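Workshop Notebook — Brutholm Test Kitchen
June, entry begun 9:40 a.m.
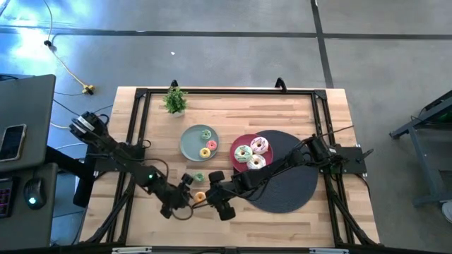 Butcher-block table with small pastries.

Purpose: to compare the proof times of the Kusatex starter with those of the house starter in the Riltness dough. The previous entry recorded uneven crumb at the longer proof, and the formula has been left unchanged for the present trial.

Both doughs were mixed to the same schedule and divided at 96 g per piece. The house starter reached full volume in 114 minutes. The Kusatex starter required 205 minutes under the same cover and on the same shelf. Oven set to 200 °C for both batches, lower deck, no steam.

Crumb was even in the house batch. The Kusatex batch showed a tight band along the base, more marked in the pieces shaped last. Flavor was milder than expected — colleagues may wish to taste again after a longer cold rest.

The Tsakiris flour is nearly finished. A change of flour should not be made midway through a comparison, so the next batch is on hold until the new sacks arrive.

To do: recalibrate the small scale, relabel the starter jars, check the door seal on the proofing cabinet.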